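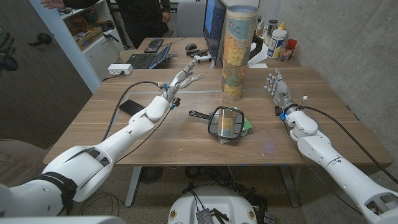
Hand mirror, black, rounded rectangle

From the Cetdale desk and wall range, sold by Ovum. Thick black frame, black handle. Rounded corners so it goes in a drawer without snagging on everything else.

Handle is plain, fits a left or right hand. Has no stand of its own — prop it at an angle on any small box and it does the job on a desk. We've been using a little green one.

Price: 20
Weight class for shipping: small parcel
Ships with: cloth sleeve, nothing else

Care: dry cloth. No window spray near the edge of the frame please, it gets in behind the glass and leaves a bloom. Replacements for that are not free, sorry.

Map, rolled, political

Same range. The one everybody asks for. Pale colors, borders in thin lines, place names small but they're there. Comes rolled, print side out, and stands up on end if you have the table space. Western states and part of Mexico are on the same sheet, Utah is in a peachy orange with the lake next to it in blue. Soft colors generally — tan, sage green, a dusty blue. If you want bright school colors look at the Erkau sheets insted.

Price: 38
Wall strips (pair, top and bottom): 6
Paper: heavy, not laminated

Flattening it: unroll on a clean table, print side down, books on the corners, leave overnight. Don't roll it backwards hard to speed things up. It creases and the crease stays. Jui-lin Chiang did this to our shop copy in April and there is now a line through it you can see from the door.

Handling: hold it by both ends. Squeezing the middle leaves dents. 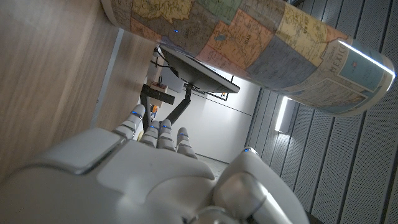 Can I write on the map with a dry erase marker?
Use pencil or small pins. The sheet is uncoated, so marker soaks in and won't wipe off. A clear cover sheet is on order from Chuang, no price yet.

Ordering

Mirror and map together go out as two parcels, the tube won't take the mirror. Orders in before noon leave same day. Returns within 30 days, map must be rolled the way it came and not folded, we can't resell folded ones.

Shop pickup is fine, ring first so we can get it down from the shelf. Bulk orders for classrooms, ask for Chun-yin Wan, she does the quotes and will usually answer teh same afternoon.

Prices good as of 7/1/21. Wall strips currently low, more coming.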